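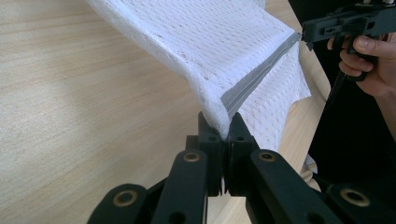

共用洗濯室の利用時間および料金の改定案について（意見募集）

ホーム　掲示板　お知らせ　施設案内　規程集　ログイン

2026年6月16日（火曜日）　投稿：スキラー館管理室（Skirar Residence 管理室）

1　管理室
居住者各位
平素より共用施設の適正な利用にご協力を賜り、厚く御礼申し上げます。
地下階の共用洗濯室につきまして、利用時間および料金の改定を検討しております。改定案の概要は次のとおりです。

・利用時間を、現行の終日利用可から午前6時から午後11時までに変更する。
・都度払いを廃止し、月額930円の定額制とする。
・洗濯終了後の放置物は、所定の棚に移したうえで掲示により通知する。

機器はVan den Broek社製の現行機を引き続き使用し、入替えは予定しておりません。本案に対するご意見を本スレッドにてお寄せください。個別の事情を伴うものは、管理室窓口でも承ります。

2　北棟4階居住者
改定案を拝読いたしました。利用時間の制限については賛成いたします。北棟の低層階では深夜の脱水時の振動が床を通じて伝わっており、4月の住民懇談会でも同趣旨の発言があったと記憶しております。
他方、定額制については再考をお願いしたく存じます。当方の利用は月に2回程度であり、定額となれば負担が増加します。利用頻度の低い世帯が、頻度の高い世帯の費用を補填する構造になりかねません。

3　夜勤従事者
利用時間の制限に反対いたします。
当方はCelemcombe地区の医療施設に勤務しており、帰宅は日付が変わった後になることが通例です。現行の終日利用を前提として入居を決めた者にとって、本改定は居住条件の変更に当たると考えます。振動が問題であるならば、時間帯ではなく脱水の回転数を制限する方法もあるはずです。検討の有無をご教示ください。

4　管理室
2番、3番の方、ご意見をありがとうございます。
脱水回転数につきましては、機器側の設定で上限を変更できることを確認しております。ただし上限を下げた場合、乾燥機の所要時間が延び、電気料金および待ち時間に影響が生じます。影響の程度は現在試算中であり、結果がまとまり次第、本スレッドに掲載いたします。

5　南棟世帯主
3番の方のご事情は理解いたしますが、夜間の静穏は規程第4章にも定めのある事項です。入居時の説明書にも、共用施設の利用条件は変更される場合がある旨の記載がございます。「居住条件の変更」とのご主張には同意いたしかねます。
なお、定額制には賛成です。小銭の用意が不要となる利点は小さくありません。

6　夜勤従事者
5番の方へ。説明書の該当箇所は当方も承知しております。しかしながら、同じ段落には「代替手段を考慮する」との文言も併記されています。制限のみを先行させ、代替手段を示さない案には賛成できないという趣旨です。夜間の利用を全て停止するのではなく、振動の少ない洗いとすすぎに限って認める運用をご検討願います。

7　洗濯室利用者（東棟）

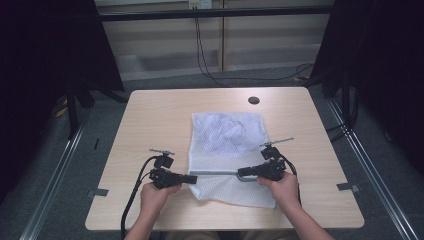 振動の件について、利用者側の洗濯物の入れ方も議題に加えていただきたく存じます。脱水時の異音や揺れは、機器の不具合に限らず、槽内での荷重の偏りによっても生じます。とりわけ洗濯ネットを使用する場合、写真の白いメッシュのネットのように、中の布が上半分に寄ってしわになり、下半分が平らなままの状態では、重さが一方に集まりやすくなります。投入前に中身を広げ、大きなネット一つだけで脱水を行わないよう、室内掲示に一文を加えてはいかがでしょうか。費用を要しない対策であり、時間制限の可否とは別に実施できるものと考えます。

8　北棟4階居住者
7番の方のご提案に賛成いたします。ただ、掲示の効果には限界があるとも感じております。糸くずフィルターの清掃については既に掲示がありますが、清掃されないまま次の利用者に引き継がれることが続いております。掲示を増やす前に、現在の掲示を整理していただきたいというのが率直なところです。洗濯室入口の扉には古い行事案内まで残っており、必要な注意書きが目に入りません。

9　南棟世帯主
掲示の整理には異存ありません。併せて、洗剤の取扱いについても確認させてください。備付けのOndetti洗剤は、定額制への移行後も継続されるのでしょうか。香料を含まないため、当家では家族の肌の都合上、たいへん助かっております。廃止される場合は、早めにお知らせいただきたく存じます。

10　管理室
順にお答え申し上げます。

（1）掲示について
入口扉の掲示物は、今週中に撤去および再配置を行います。洗濯ネットの使用に関する注意書きは、7番の方のご提案を踏まえて文案を作成いたします。

（2）備付け洗剤について
Ondetti洗剤の備付けは継続いたします。費用は定額料金に含まれます。

（3）放置物について
窓口に問合せがございましたので補足いたします。棚へ移した放置物の保管中に生じた色移り、縮み等について、管理室は責任を負いかねます。終了時刻には速やかにお引き取りください。

11　夜勤従事者
（3）について異議があります。湿った衣類を他者が移動させる以上、一定の注意義務は生じるものと考えます。少なくとも、終了後何分を経過した時点で「放置」とみなすのかを明記してください。基準が不明確なままでは、移す側も移される側も不安が残ります。

12　南棟世帯主
その点は11番の方に同意いたします。時間の基準は設けるべきです。私は30分が妥当と考えますが、乾燥機については余熱によるしわの問題もあり、より短くてもよいかもしれません。

13　北棟4階居住者
30分では、混雑する週末の朝には長過ぎます。15分を提案いたします。
また、料金に関して追加で申し上げます。定額制を採る場合でも、年度途中の入退居者に対する日割り計算と、長期不在時の停止手続を設けてください。過去に駐輪場の定額化が行われた際、返金の取扱いが定まっておらず、4000円の返還を受けるまでに相当の期間を要しました。同様の事態は避けていただきたく存じます。

14　管理室
放置とみなす時間の基準、日割り計算および不在時の停止手続につきましては、いずれも修正案に盛り込む方向で調整いたします。時間の基準は、平日と週末とで分けることも含めて検討いたします。
夜間の利用につきましては、賛否が分かれている状況と認識しております。洗いとすすぎに限る運用の可否を機器の保守業者に照会いたしますので、回答を得るまでの間、現行の終日利用を継続いたします。

15　夜勤従事者
承知いたしました。照会に当たっては、予約運転を使用した場合の扱いもご確認ください。帰宅前に洗いを済ませられるのであれば、当方の事情は相当程度解消いたします。

関連する投稿
・乾燥機の糸くずフィルター清掃手順の改訂について
・駐輪場利用料の返還手続に関する質問
・南棟エレベーター点検に伴う運転休止のお知らせ
・館内掲示物の掲出期間および申請方法
・夜間の生活音に関するご意見と回答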